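Thursday, January 21, 2021

So the Bolow trailer dropped, and I have now watched it more times than I've called my mother this month. Two of those viewings were at half speed. I am a grown woman with a mortgage.

For those of you who have lives: Bolow is the long-promised spinoff of Whiteley, the show about a small-town coroner who solves crimes mostly by being rude to people. It ran four seasons, ended on a cliffhanger involving a flooded basement, and then the network shrugged and moved on. We did not. I personally signed a petition, which got 2,605 signatures against a goal of 3,000, and I would like it noted that I harassed everyone in my office about it.

Anyway, somebody must have read it, or somebody's streaming service needed content. The new show follows Deputy Bolow, who in the original had maybe nine lines a season and spent most of them asking where the coffee was. Now he has a dead partner, a beard and a dark past. Everybody gets a dark past eventually. I'm expecting mine in the mail.

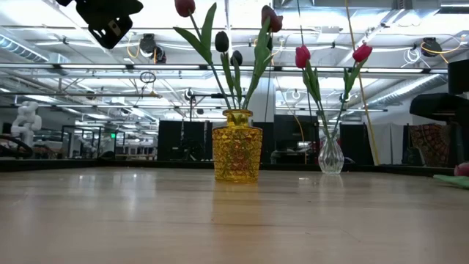

Tulips on the table. Fake, so they'll outlast the show.

The part that has the message boards foaming is the last few seconds. Bolow walks into a diner, someone off screen says "You're late," and it cuts to black. Half the fandom is sure that's Dr. Trunier's voice. The other half says she's still in the basement. Brenda Lightfoot, who runs the recap site I read when I should be working, posted a very long piece arguing it's Trunier's sister, a character mentioned once, in season two, by a man who was lying about everything else.

I'm with Brenda, mostly because I want to be able to say so in February if she's right. If she's wrong I'll delete this paragraph.

My real worry is Bunow. That's the town, and it was the best thing in Whiteley: the awful motel, the bait shop that also did taxes, the fog machine they clearly got a deal on. The trailer is all city. Glass offices, parking garages, people walking fast with folders. There's one shot of a water tower that could be Bunow, or could be any water tower – I paused on it for a while and my husband asked if I was okay.

I'll be there for the premiere regardless, with the good chips. Comments are open, but if you've seen a screener, keep it to yourself.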